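Eylül Değirmenci had been up since four when we spoke to her at Voddale, the yard she took over three years after giving up riding. Two of her mares were close to foaling and one, a bay called Min, had kept her in the foaling barn for most of the night.

"She does it every season," she says. "She waxes up early, walks her box, has everybody out of bed and then settles down to her hay. You can't ignore her, though. The year you do is the year she means it."

Min is the reason Voddale has a name outside the district. She won a maiden over a mile and a half at her fifth attempt and did little else on the track, and Değirmenci bought her out of training with what was left of her riding money. Her second foal was Skulwood, a chestnut colt who went through the ring as a yearling for less than it had cost to rear him.

"I was disappointed, of course I was. He was back at the knee and he'd had a cough in the week of the sale, so people left him alone. The man who bought him wanted something to go hurdling in time. I told him he would stay and he'd be honest, and that was all I could promise."

Skulwood never did go hurdling. He won 3 of his first four starts on the Flat, all of them on soft ground, and at the end of his racing days his owner offered him back to the farm where he was born. He now stands at Clindale, on the other side of the valley, and will cover his first full book from February. 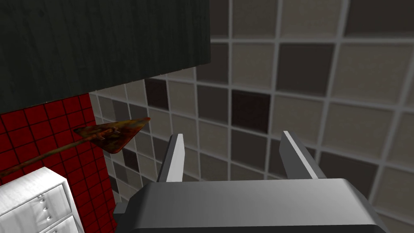 Image: supplied

Değirmenci has a share in him but no say in the daily running of things at Clindale. She prefers it like that. "A stallion yard is a different job. I know mares and foals. I go over and look at him, I give him a carrot, I come home."

Voddale has 16 boxes and 40 acres of grass, half of it on chalk. She keeps mares for six outside owners as well as her own, and turns away more than she takes. The grass, she thinks, matters more than the boxes. Paddocks are rested in turn and grazed by a neighbour's cattle in the autumn, and she will not put weaned foals on ground that has had foals on it the same summer.

"It's how my uncle did it. He had no money for feed, so he looked after his fields. I've tried newer ways and gone back."

On the matings themselves she is guarded. She looks for a mare's faults first and tries to find a horse who doesn't share them, and only then reads the pedigree. She has never used a stallion she hadn't seen walk.

"People send me a page with all the names in bold and ask what I think. I think I'd like to see his hocks — that's what I think."

Three of her own mares will go to Skulwood. Min's daughters will obviously have to go elsewhere, and she has yet to choose for two of them. As for Min, who is 19, this foal may be her last.

"I'll see how she is in the spring. If she's tired she can have the little paddock by the house and be a nanny to the weanlings. She'd be good at that. She's bossy."

The filly she weaned in the summer, a half-sister to Skulwood, will not be sold. She is to be put into training and then come home to Voddale to breed.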